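Marks on matt black casing

hegyi_c
Got a dark grey film on the black casing of my Truline. Pale strip down the middle is fine. Tried a damp cloth, no change. Anything stronger safe?

melnyk27
White vinegar, well diluted. Mine is the same sort of black and it came up all right.
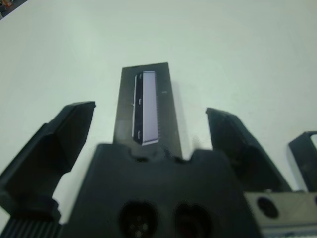 Reply 3
LietteM
Wouldn't use vinegar on matt plastic. It left shiny patches on mine. Washing-up liquid and a soft brush.

melnyk27
Never had patches in 29 months. Keep it off the strip though.

hegyi_c
Will try the brush first.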